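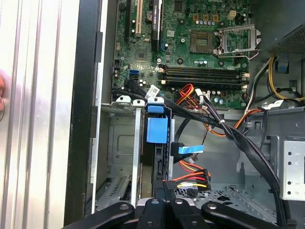
Minutes, desktop refurbishment meeting, 19th April

Lihua Gu in the chair. Kayode Jibrin took notes.

1. Open tower. Lihua asked whether it was worth any more bench time. The processor socket is empty and so are the four memory slots. Kayode thinks parts can be had from Waleo for under the price of a used machine. Lihua doubted this and asked for it in writing, as the last Waleo quote went up twice.

2. Board. Kayode said it looked sound. Lihua said looking sound was not a test.

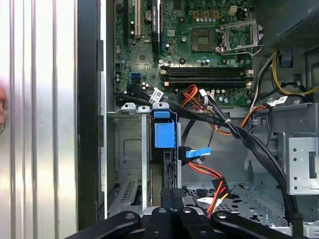 The socket bracket should not be left open between sessions - the contacts bend easily and a bent one would settle the argument. Kayode to find a cover. The coin cell is to be replaced whatever it reads.

3. Budget. 50 pounds agreed as the limit for this tower, Lihua noting that she expects it to be spent and the thing still not to start.

4. Murkero has offered 18 more cases. No decision. Kayode to ask what is in them first.

Next meeting in June.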